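Speaker notes: What the simulator score is worth

Talk for the Basley workshop, evaluation session. 20 minutes plus questions. Notes are for me, but people always ask for them, so they're up.

Slide 1. Title

Skip the bio. Say straight away that I'm going to be rude about a kind of result I have published myself.

Slide 2. The claim

The claim goes like this. You train a manipulation policy, you can't afford to run it a few thousand times on a real arm, so you run it in a simulator. Policy A beats policy B in the simulator, so policy A is better. Put it in a table, bold the top row.

I want the room to notice how much weight the word "so" is carrying. Pause here. Don't fill it.

Slide 3. What we ran

Geresier is our policy. Pillano is the baseline we compare against. Jibrin is the benchmark: tabletop, one arm, one object per episode, success judged by a script that reads object pose straight out of the simulator.

1784 simulated episodes per policy. Same starting poses for both. 11 objects.

If someone asks why 1784: it was what finished before the cluster went down for maintenance, and we trimmed both policies to the same set. It is not a magic number. Say so, people appreciate it.

Slide 4. The result everybody likes

Geresier wins. It wins on every object. Show the bar chart, let them enjoy it, move on fast.

Don't read the bars out. Last time I read the bars out and lost two minutes.

Slide 5. The first thing that bothered me

The gap between the policies depends on the friction setting. Turn contact friction down a little, still inside the range anyone would call reasonable, and the gap shrinks. Turn it down again and the order flips for the mug and the bowl.

We did not pick the friction value. It came with the benchmark. I doubt whoever set it thought they were deciding which lab had the better method, but for those two objects they did.

Expect pushback: "so randomize it." Fine, we did. Then the result depends on the range you randomize over, and you picked the range. You've moved the question one room down the hall.

Slide 6. The success script

Success in Jibrin means the object's center is above a height threshold at the last step. Nothing in there about how it got there.

Play clip 2 here (the pinched rim). The object clips slightly into the finger pad, the solver shoves it, it pops upward, the episode ends. Script says success. I have watched this one many times and I would not let that arm near my coffee.

We went back and watched a sample of the successes by hand. Some of them were like this. I'm not putting a percentage on the slide because two of us labeled them and we disagreed too often for me to trust it. Say that out loud too. If agreement between two tired people in an office is that poor, the definition is bad, and a script with no eyes at all is not going to rescue it.

Slide 7. Side-lying mug

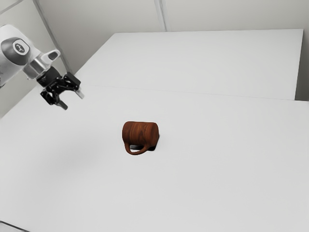

Page last changed: 9 March 2023

One of the starting states from the mug set. Gripper open, arm well up and to the left, mug on its side with the handle curving down toward the table. Nothing else loose on there to bump into.

Points to make while this is up:

The mug looks like wood, grain and all. The texture tells you nothing about what the physics engine thinks it is. In our copy of the benchmark the mass and friction are one line in a config file, shared with objects that look like ceramic. A viewer sees a wooden mug and assumes a wooden mug's behavior. I assumed it for months.

The handle matters more than anything else in the picture. Collision shapes in this benchmark are built from convex pieces, and whether the open loop of the handle is open to the solver depends on how many pieces you allow. With the default setting, ours was partly filled in. You can see daylight through it in the render. The fingers could not go through it.

So Pillano, which likes handles, kept hitting something invisible. Geresier goes for the body. Part of our win on this object was a win over a badly carved handle. We fixed the collision shape and reran, and the gap on mugs got smaller. It did not vanish — I should be fair to our own method — but the number in the draft was wrong in our favor, and it would have stayed in if a student hadn't asked why the baseline looked so clumsy.

Also worth a sentence: very clean table, soft even light, pale wall behind. Policies that take camera input have an easy life here. I have no data on how much easier. Don't speculate past that.

Slide 8. Real arm

We ran both policies on the real arm with a matched subset of starts. Geresier was ahead. The margin was small enough that with this few trials I wouldn't bet lunch on it. The per-object ordering did not match the simulator's ordering.

If asked for the significance test: it's in the appendix slide, it is not impressive, go there and show it.

Slide 9. What I'd ask for as a reviewer

Show the ranking at more than one friction setting. Publish the collision meshes, since the pretty ones don't do any of the work. Have a person watch a random sample of successes, and report how often two people disagree. Stop calling it "zero-shot transfer" when you tuned the gains on the real arm for a week in June.

That last one is us. Own it.

Slide 10. What I still believe

Simulators are good for finding failures. If a policy can't pick up the mug in there, I learn something. When it can, I learn less than I used to think.

If running long, cut slide 5's second half and keep slide 7. Leave the handle slide up for questions, it gets better ones than the bar chart does.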